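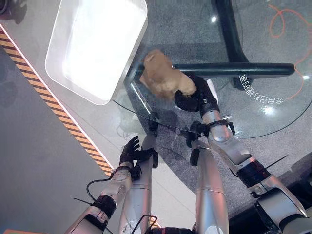

What does a buyer receive when subscribing to the Suda tabletop service from Cotow?

A subscriber receives the use of a two-armed robot with five-fingered hands, a set of prepared tasks for picking up and putting down household objects, and a remote support desk that adjusts those tasks as the subscriber's needs change. The hardware remains the property of Cotow throughout.

The arrangement has been offered to small distributors, training centers and repair shops since November. It is aimed at organizations that want a machine able to handle mixed items at a table and that do not employ an engineer. This magazine was given access to the service at Cotow's demonstration floor and, separately, at the returns department of Pokine, a mail-order seller of toys and gifts that signed one of the first contracts.

The subscription is sold in two forms. The basic plan covers the robot, delivery, setup and 18 prepared tasks. The extended plan adds custom tasks, which a subscriber requests by sending in sample objects. Cotow states that a custom task will be ready within seven working days of the samples arriving. Pokine's records show that its first request met that limit and its second did not, the delay being put down to a shipment held over a holiday. The minimum term for both plans is five months. A subscriber who leaves early pays the remaining months at half rate.

Soft goods are the part of the service on which Cotow has spent the most effort, and the part on which a prospective customer should ask the most questions. A carton has flat sides and behaves the same way each time it is lifted. A plush toy gives way under the fingers, and the place where it can best be held depends on how it happens to be lying. Earlier products in this price range used a two-finger clamp or a suction cup. The clamp tended to pinch seams and the cup could not form a seal on long pile. Cotow's answer is a full hand that closes over the object from the top and side, with the grip limited by a setting the operator can change on a tablet.

During our visits this approach gave mixed but generally sound results. Round and lumpy toys of modest size were lifted and placed in the tray with little trouble. Long, thin items were harder. A knitted scarf was dropped repeatedly, and a toy snake was carried by its tail and deposited half outside the tray. Labels and hang tags also deserve mention. When the fingers close over a tag, the tag may bend, and a seller who intends to put the article back on sale will want to inspect it. The documentation says as much, although the remark is found in an appendix and would be better placed near the front.

Ruoxi Yao manages returns at Pokine and has worked beside the robot since its installation. Her assessment was measured. "It is slower than a person, and we were told that it would be," she said. "We use it for the long, steady part of the afternoon. My staff open the parcels and make the decisions about condition. The robot moves what has already been decided." She added that the tablet was easy to learn and that the support desk answered promptly, but that she would have liked a printed guide in the package.

The question of table surfaces arises in most sales conversations. Cotow's literature says that the service will work on wood, metal, plastic and glass. Clear glass is the most demanding of these, for the cameras must separate an object resting on the surface from whatever lies on the floor beneath it. The company recommends a short calibration whenever a glass table is moved, and a plain tray of a single color as the destination. In our trials the calibration was simple to follow. Omitting it led to several grasps that closed a little to one side of the object. Strong overhead lighting can make a white tray difficult for the cameras to read, and a subscriber working under bright ceiling fixtures may prefer a gray one.

Safety provisions follow common practice. The contract requires a marked floor boundary, an emergency stop within reach of the operator, and a named person responsible for the equipment during working hours. Cotow will mark the floor at installation for no further charge. Subscribers should note that the boundary reduces the usable area of a small room, and should measure before ordering.

Cotow's nearest competitor is Bălan, which sells a comparable machine outright. The Bălan product comes with a longer warranty and no monthly fee, but the buyer must prepare the tasks. For an organization with technical staff, that may be the more economical course over time. For one without such staff, the Suda service offers a clearer path to daily use, provided that the goods to be handled resemble those in the prepared tasks. We advise any reader considering the extended plan to request a trial with the actual articles in question and to have the delivery period for custom tasks written into the contract.

COMMENTS

returns_desk_mgr
Useful article. Does the half-rate clause also apply if the business moves to a new address? We are due to relocate in spring and the sales office gave me two different replies.

Halvorsen Gifts
We had the same trouble with scarves. Folding them first helps, but then a person has already handled the item, so I do not see the savings.

P. Okafor
I would have liked to see noise levels mentioned. Our packing room is next to the front office.

tmw44
Can confirm the point on gray trays. We swapped ours in the first week and have kept it that way.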